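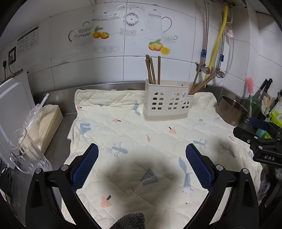
Quilted cloth on the steel counter, mushroom print side up.

Workshop notebook, Jun 4, 2022
4 min read
Print | E-mail

Dye day, walnut again. I'm writing this with brown thumbs, so apologies for the smudges to whoever gets the paper copy.

Where I left off: the Skivia wool took the January walnut bath beautifully in the skein and then went blotchy as soon as it was knitted up. I blamed the water, then the hulls, then my own stirring (fair). This time I wanted to change one thing and leave everything else alone, and the thing I picked was scouring. I've been lazy about it. The label says the yarn is ready to dye and I took that as permission to dunk it in warm water for a bit and move on.

So last night I did it properly. Big pot, neutral soap, wool in cold, brought up slowly and held at 60 C for an hour with the lid on. The water that came off it was the color of weak tea! That's spinning oil, I'm pretty sure, and it explains a lot about those pale patches. Second rinse was nearly clear. I let the skeins cool in the pot overnight because I wasn't going to stand there waiting, and also because the one time I rushed it I got felt.

Weighed everything dry before any of this, for once. Total fiber 1,648 g before the scour. After scouring and drying back by the window it came to 1,603 g. That's 45 g of stuff that was sitting between my dye and my wool. I know some of that could just be moisture, the weather has been all over the place, but I'm writing it down anyway and I'd love it if whoever does the next batch would weigh theirs too.

Mordant: none on the walnut skeins, they don't need it. I did put alum on the two little test skeins from Voltarmont, the slubby ones, to see if it shifts the color at all. My guess is a tiny bit warmer. They're tagged with a knotted string, one knot for alum, two knots for plain. Please don't "tidy" the strings. I'm looking at myself here too.

The bath: I used 2,000 g of dried hulls from the big sack. They'd been soaking since last weekend and the smell was, well, you'll remember the smell. Simmered, strained through the old curtain, strained again through the finer bag because the last batch left grit in everything. Wool in wet, heat up slow, hold just under a simmer. I stirred it about as gently as I can manage, lifting from the bottom and letting it fall back, no swishing.

Color after the first hour was a sort of dull caramel and I nearly panicked and threw in iron. Did not throw in iron! Had a sandwich. Came back and it had gone down to a really deep brown with some red in it, much closer to the Urban sample card than anything I got in the winter. I've turned the heat off and I'm leaving it in until tomorrow.

One gripe. The Nondico thermometer is reading high again. I checked it against the glass one and they disagree by enough that I stopped trusting it halfway through, so the scour temperature above is from the glass one and the dye bath temperature is from my finger and a prayer. If there's money for a new one I vote for a plain dial with a long stem. The clip on this one never held on the big pot anyway.

Things I want to try before the hulls run out:

- Same bath, second round, no fresh hulls. I bet there's a good tan left in there.
- A skein of the sock yarn, which has nylon in it and will probably sulk.
- Iron, but in a jar on the side with a few inches of yarn, like a sensible person.
- Drying in full shade. The January lot dried half in sun on the porch rail, and now that I think about it, that could be part of the blotchy problem as well. Ugh. So much for changing one thing.

Cleaning up: spent hulls go in the lidded bucket and stay off the vegetable beds. The tomatoes hate walnut. I put the steel spoon through two washes and it's still brown, so it's a dye spoon now, and I've wrapped tape on the handle. Same goes for the colander with the bent foot.

Still to do tomorrow: rinse until clear, spin out in the salad thing, hang, and then knit a swatch straight away before I get attached to how nice it looks in the skein. If the swatch is even I'll call the scour fixed and write it into the recipe sheet. If it's blotchy I'm going back to look at the water.

Recent entries
Onion skins, red and yellow, side by side
What went wrong with the January walnut
Making skein ties that don't leave a white stripe
Stove notes: which burner runs hot
Storing dried hulls through the summer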